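Notes to go with the Riltau reading-list data, last tidied 25 May 2023. I look after this in between my proper job in the graduate office, so please forgive the odd rough edge!

## What's in it

Riltau is a table of postgraduate admissions enquiries, one row per enquiry, with all the personal bits taken out. There are 883 rows. Each one is a question somebody sent us before or during an application, plus the topic I filed it under and how long it took us to reply.

I started it after getting fed up with answering the same question about transcripts over and over. I wanted to know which of our web pages were letting people down, and a spreadsheet seemed like a decent way to find out (it got a bit out of hand).

## Files

- `enquiries.csv` – the main table
- `topics.csv` – the 12 topic labels, with a short note on each
- `replies_short.csv` – stock replies we'd be happy for other offices to borrow
- `clarnis_map.csv` – matches our topics to the ones used in Clarnis, our old enquiry system

## Columns in the main table

| Column | What it holds |
|---|---|
| `id` | a plain running number, nothing to do with the applicant |
| `stage` | before applying, applied, offer made, or enrolled |
| `level` | taught master's, research master's or doctorate |
| `topic` | one label from `topics.csv` |
| `text` | the question, lightly edited |
| `hours` | hours until our first reply |

If `hours` is blank, the reply went out by phone and I've no idea when. Please don't fill those in with zeros! I did that once and our response times looked marvellous for a whole afternoon.

## How the labels were done

I read every question and gave it one label, the one I'd have used to pick who in the office should answer. Plenty of emails ask about fees, housing and references all in one breath, and in those cases I went with whatever came first. A colleague relabelled 262 of them without seeing mine, and where we differed we talked it over and kept whichever we could both live with. Funding and fees gave us the most grief, and I still think they might be better as one label.

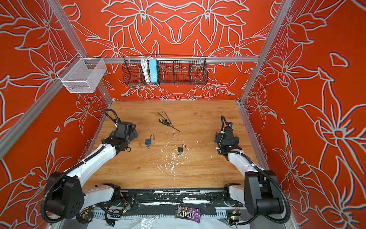
Doctoral enquiries are the messiest part of the table. People ask about supervisors, projects, lab space and start dates all together, and half the time the real question is "would I fit in?". I filed anything about rooms and equipment under `facilities`, so a question about working with a pair of robot arms at a paint-splattered wooden table would go there, even if the writer also wanted to know about deadlines. Questions about whether a supervisor has room for another student go under `supervision`, full stop.

## Things to watch out for

The rows that came over from Clarnis have clumsy line breaks in `text`. I've fixed the ones that broke the file and left the rest alone.

Names, email addresses, course codes and home towns have been swapped for tags such as `[NAME]` and `[COURSE]`. The Caldeira scholarship and the Valier bursary are left in, as they're open to everyone and the questions make no sense without them. If you spot something I should have hidden, tell me before you tell anyone else, please.

Only 72 rows are from people who had already enrolled, so I wouldn't draw any charts from that group.

## Using it

Fine for teaching, for sorting out your own help pages, or for trying out a search box. Please don't use it to decide anything about a real applicant.

## Still to do

- split `documents` into transcripts and references
- check the dates behind `hours` over the May closure
- add a proper licence file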